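Zerkuvstead Robotics Club - members list
Subject: Re: [zrc-list] tray task, where are we at??
From: Xiuying Bai

Sorry all, typing this between classes so it'll be choppy. Replying under the bits that matter.

> Hi everyone,
>
> I missed the last two build nights (placement, not slacking) and I've
> lost track of the tray task. Last I heard the left arm was drifting and
> the episodes from before the bracket change were maybe no good. Can
> somebody say:
>
> 1. are we still doing the mixed tray for the Piller Cup or did we go
> back to blocks
> 2. how many good demos do we have
> 3. is the bowl in or out
> 4. what do you need from me before March
>
> Also who has the hex keys. I had them, then I didn't.
>
> Benjelloun

1. Mixed tray, yes. Blocks are dead. The rules sheet came back with "household and desk items of varied shape" underlined and the blocks just don't count as varied, even in eight colours. So it's the green tray, the baskets at the back, and whatever odd stuff we can scrounge. Operator drives both arms, we record, then the policy has to do it on its own at the comp with a layout we haven't seen.

2. 711 recorded, 385 I would keep. I went through them over two evenings with a very large tea. Most of the chucked ones are from before the bracket change, where the wrist camera on the left sat a bit crooked and you can see the view jump partway through the session. A few are just bad driving (mine mostly). There's a folder called keep and a folder called nope, please don't merge them again.

3. Bowl is in. I know. We argued for an hour. Zivska's point was that glass is exactly what the other teams will leave out, and the judges gave extra for clear objects last time. My point was that the depth estimate goes funny on it and the policy grabs at air. Both true I think. What settled it was that driving by hand it's quite doable once you go for the rim, one finger inside and one out. Grabbing from the side is hopeless, don't bother, you lose it nearly every time.
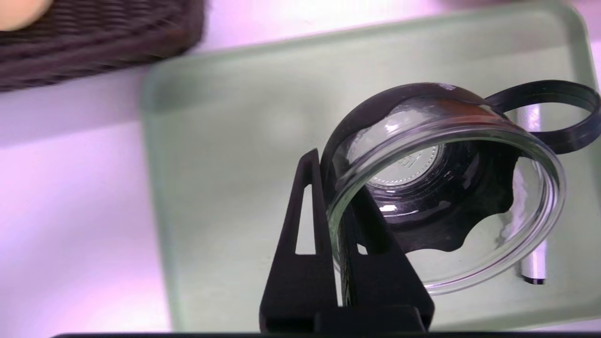
Left or right wrist cam, I forget which, on the bowl rim. Coin and the black silicone cover are in there too.

Things to watch with the bowl if you're driving:

- come in slow, the last little bit especially. The gripper closes harder than you expect and I don't want to be sweeping up glass in the lab
- finger inside the rim first, then close. If you close early you push the bowl across the tray
- if it tips on its side, leave it tipped and carry on. We want some of those in the set. Don't reach in and fix it by hand, that ruins the episode
- the coin is a pain. If it's under the glass the policy seems to go looking for it in the wrong spot. I've been tagging those as "coin" in the notes column, please do the same so we can pull them out later if we have to

The other thing is reflections. With the purple-ish light on you get bright streaks all over the rim, and with it off you get different ones. I'd say record with both and let the training sort it out. Zivska wants one fixed light. We haven't decided, so if you have an opinion now's the time.

On the arms. Drift on the left was a loose screw at the wrist, nothing clever. Tightened, then re-zeroed, then checked against the corner of the tray. It's been good for four sessions. If it starts again, tell the list before you fiddle with the offsets, becuase last time three of us each corrected it and we ended up further out than when we started.

Layouts. Please don't put everything out in a tidy row. We've got far too many tidy rows already and the policy has basically learned "go left, go down". Mix up the angles, stand some things up, lay others flat, put one behind another. The markers are great for this since they look so different depending which way they lie.
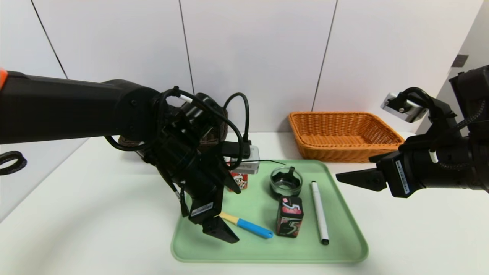

Both arms over the tray, left one coming down to the blue and yellow marker.

That's the sort of clutter I'm after. Box standing up in front of the bowl so the head camera can't get a clean look at it, small stuff towards the back, a marker each side. It's annoying to drive, and your right hand wants to help when it should be waiting. Let it wait. Idle arm is fine. If the right arm has nothing to do, park it off to the side and leave it, don't wave it around.

Cables: the ones on the wrists need slack. If you see one going tight when the arm reaches across, stop and re-loop it. I had one pull half out of the camera and didn't notice until I was looking at grey frames the next day, so there went a whole batch.

4. What I need from you, Benjelloun, in order:

a) drive 50-ish episodes, or as many as you can stand. We're short on left-handed pickups and you're the only leftie
b) look at my script that trims the dead time off the front of each recording. It works on my laptop and nowhere else
c) read the rules sheet section on resets. I think we get one reset per run but Zivska reads it as one reset total. Big difference!! I've emailed Piller to ask, no answer yet
d) bring snacks

Training run for the new set goes on tonight at 9 pm if the queue is free. First one will only be the 385, no coin episodes, so we have somthing to compare to. If it can do a marker to basket more than half the time I'll be happy. The bowl I expect nothing from yet.

Lab booking is same as usual, 4 till 8. Log in under the club account and not your own please, the recordings go to the wrong drive otherwise and then I get the email about quotas.

Hex keys are in the drawer under the printer. They were in your jacket.

gotta run, bell's gone

Xiuying

--
zrc-list, Zerkuvstead Robotics Club
Replies go to the whole list. To leave, send "unsubscribe" in the subject line.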